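4. Setting up a festival listing and its ticket page

This section covers the entry of a seasonal event (fireworks display, lantern festival, street parade) in the Brusero calendar module. It applies to version 562 and later. Organiser accounts are described in section 3.

4.1 Before you start

Have the following to hand:

The event name in English and in the local language.
The start time, in local time at the venue.
The rain date, if one has been set.
The nearest station and the exit number.
The Hutix seller code, if seats are sold.

Note: A display with both free viewing areas and paid seats is entered as one event with two areas. Do not create two events. Duplicate entries are merged overnight and the later one loses its map pin.

4.2 Creating the event

1. Open Calendar and select New event.
2. Choose the type Seasonal. The fields for rain date and viewing area appear.
3. Enter the event name. The limit is 30 characters in the short name and 300 in the full name.
4. Enter the start time and the closing time. If the event runs past midnight, tick Ends next day. The date in the closing field does not change by itself.
5. Enter the rain date. Leave the field blank if the event is cancelled outright in bad weather, and set Weather policy to No rain date.
6. Press Save draft. The event receives a reference number, for example 3848.

Caution: Changing the event type after saving clears the rain date and all viewing areas. There is no undo.

4.3 Adding viewing areas

1. Open the draft and select Areas.
2. Press Add area and drop the pin at the entrance visitors will use. A pin in the middle of a river or park gives poor walking directions.
3. Set the area to Free or Paid.
4. For a paid area, enter the Hutix seller code and press Check. A green bar means the code was accepted.
5. Enter the time the area opens. For free areas this is the time from which ground sheets may be laid out, where the local rules allow it.
6. Repeat for each area, then press Save.

Note: Areas are shown to visitors in the order they were added. To change the order, use the arrows on the right of the list.

4.4 Filling the picture strip

The strip sits beneath the event text and holds two pictures side by side. Both slots must be filled before the page can be published. Select Page, then Strip, and load one file into each slot.
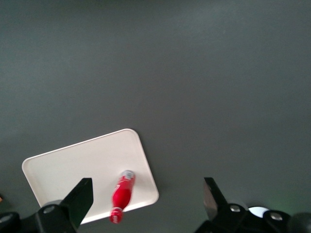
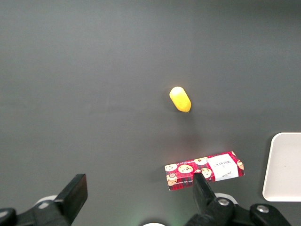
4.5 Publishing

1. Press Preview and read the page in both languages.
2. Check that the rain date is shown under the start time.
3. Press Publish. Paid areas go live once Hutix confirms the seller code.
4. To postpone an event, select Status and then Moved to rain date. Do not edit the start time by hand, as ticket holders are notified only by a change of status.

Caution: A cancelled event cannot be reopened. Copy it to a new draft and enter the seller codes again.

Section revised July 16, 2021 by Tomomi Fukuda. The export of listings to Karetti is described in section 5.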